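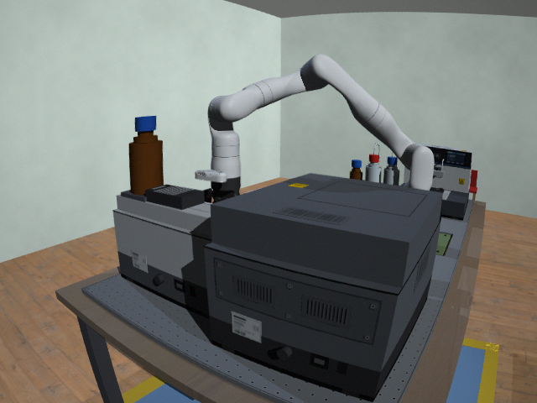 ## Hendero Sets Budget for Automated Laboratory Bench

20 Jun 2019

Hendero has approved the equipment plan for its first automated bench at the Moldovan laboratory building. The plan covers one white robot arm, two benchtop instruments served by it, and a perforated metal plate in front of the instruments.

Despina Cârstea, head of laboratory planning, said the layout had been worked out in simulation before suppliers were asked for prices. Both instruments have their power switches on the side toward the front of the bench, and staff will keep that arrangement in the final installation.

Wunum and Clarnia have been invited to bid. Offers must include installation, operator training for nine employees and a service contract of 18 months. A separate allowance of $3,000 has been set aside for spare parts.

The bench will be installed in Room 417. Requests for additional instruments will be considered under next year's budget.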